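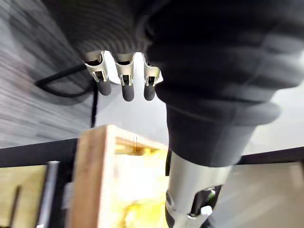
## February — produce display, Garside room

Moved the Rullow bin off the back wall this morning so the front rim can be reached from the carpet side. Metal stand went back under it without trouble. One foot wanted packing, used a folded bit of card for now. The plywood crate stays where it is until the Lekdale box turns up.

Measured the gap between bin and round table after the move: 273 mm at the narrow end. Enough to swing a basket through if you keep it level.

### Filling

- Cabbages first, they take the most room and set the height for everything else
- Long things lie with the slope
- Chillies last
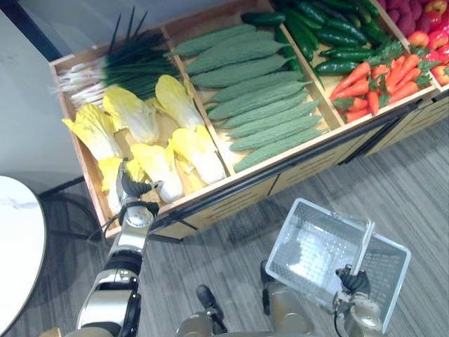 Artificial veg from Mallon is better than the previous lot but still slides on bare wood. The bitter melons hold best, packed side by side with the bumps more or less locking together. Cucumbers are the worst, too smooth, and a few are over the top of the divider again on the melon side. I'd rather take some out than raise the divider. The scallions were put along the back edge of the cabbage compartment because they had no place of their own in the plan. Happy to leave them there — they don't roll. Carrots fine.

Tried a strip of non-slip mat under the cucumbers for 12 minutes or so and it rucked up at the front. Took it out. Next try: same mat, tacked at the back only.
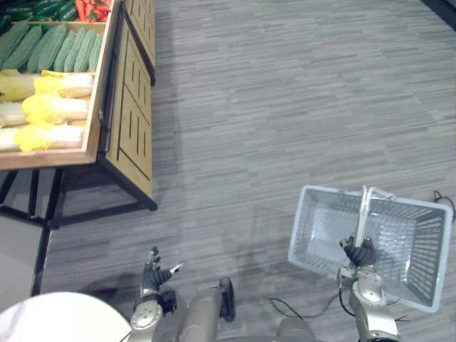 *Main bin on its black stand, napa cabbages in the largest section, grooved side panel to the right.*

Dark edge strip on that panel should be checked for lifting before anyone leans on it. Glue is in the second drawer, the tube marked Garside, lid is stiff.

### Baskets

We have 4 of the plastic ones. Wire handles are all right but the brackets where the wire bends are stiff on two of them, so the handle stays up when you want it down. Silicone spray, wipe off, leave overnight.

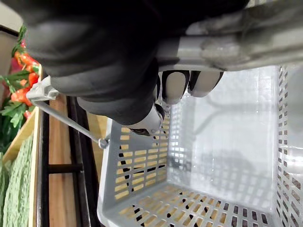 The other two drop freely. Put a dot of tape under those so they can be told apart on the shelf. Light grey shows every scuff, wash with warm water and washing-up liquid only, the cream cleaner left a dull patch last time.

To do:

- proper packer for the stand foot
- ask Mallon if the cucumbers come in a matt finish
- cabbage leaves want dusting, soft brush
- order 12 felt pads from Lekdale, same size as before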